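Search this site
Search

An Afternoon at the Plerkby Open Day

I had been meaning to go to one of these for years, and when Guilan Han wrote in February to say that Plerkby was opening its doors again, I put my name down before I had even finished my coffee. I am the sort of person who still folds fitted sheets by hand and grumbles the whole way through (my mother could do it in one motion, and I have never managed it), so you can imagine what I was hoping to find. A machine that tidies up! I have been promised one since I was a little girl, and I wanted to see how close we are.

We were 80 visitors, split into groups at the door, and ours was led by a very patient young man named Haoran Lei, who let us stop and ask whatever we liked. The work that afternoon was shoes, which pleased me no end, as the heap by my own back door is a family disgrace. 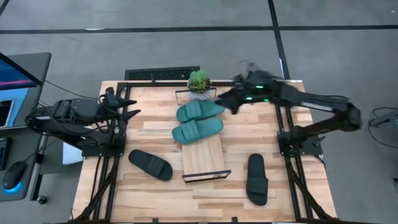

Words by Reet Vaher | Visits and Days Out | 05/08/2018

Two arms facing each other over a wooden table, and slide sandals to deal with, the teal ones and the dark green ones. I thought to myself, well, a toddler could do this. Then I stood and watched, and I began to see what the trouble is. A sandal is an awkward thing to get hold of. It has a strap that gives and a sole that doesn't, it points in a direction, and it has a twin somewhere that it ought to end up beside. Haoran told us that picking up a shoe is the easy half of the job, and that putting it down the right way around, next to its mate, is where the hours go. They had logged 2,786 tries with footwear so far, and he was quite frank that he wouldn't yet leave the machine alone in a hallway with boots in it.

I asked about the little potted succulent, whether it was there to be moved or to be avoided, and he laughed and said that depended on the day. I have one very like it on my kitchen windowsill, and I must say I would be nervous.

After that we had tea, and a good long talk about shops. A lady in our group used to manage the stockroom at Cukine, and she said she would take a machine tomorrow if it could only put returned shoes back in pairs, never mind the boxes or the shelves. It doesn't need to be fast, she said, it has all night. I hadn't thought of it that way, and it cheered me up. At home I want the job done while I'm standing there waiting to vacuum, but a shop can wait until morning.

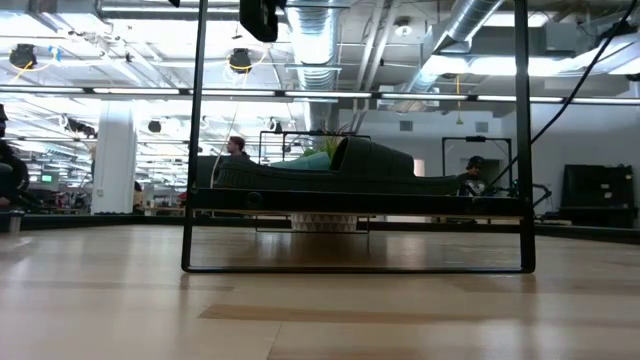 Zihan Zheng didn't agree with the pair of us, and said that slow is fine only as long as nothing gets dropped, because someone has to come in early and put right whatever went wrong, and that someone costs more than the night shift did. Give it 3 more years for a tidy stockroom, was the verdict, and a good deal longer for a family house, where things are never left in the same spot twice. I thought of my back door and had to agree.

So, can they do our chores yet? Some of one chore, I would say, on a table, with clever people close by. I came away fonder of the whole business than I expected, and with a new respect for my own two hands. I lined up all the shoes when I got home, and it took me nearly 2 minutes, and I noticed every turn of the wrist.

If you'd like to go, write to Plerkby early, as the afternoon groups fill up first. Wear something comfortable for standing, and do stay for the tea.

Contact us | Copyright 2018 Reet Vaher | Back to top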